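Cheese day at the Amaral dairy

We got to Betmont just after 7 in the morning, which felt cruel until somebody handed me a warm bun with fresh curd on it. What a place! The Amaral dairy opens its doors every February, and Raphaël Gilbert took our group through the make room, where the vats hold 2000 litres each and the smell is pure warm milk.

My favourite part was the ageing cellar - cool, dim and full of big rinded wheels that get turned by hand. We tasted two of them, and the older one had a lovely nutty flavour that I'm still thinking about. 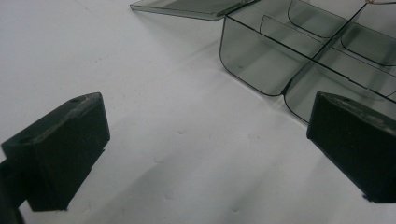
I brought home a wedge of the older one and it lasted until supper. Next year I'm bringing a cooler bag!

Comments

Afiq Hutapea: Did they still have the washed rind one?

Cauã Barbosa: Great read, we're going next February.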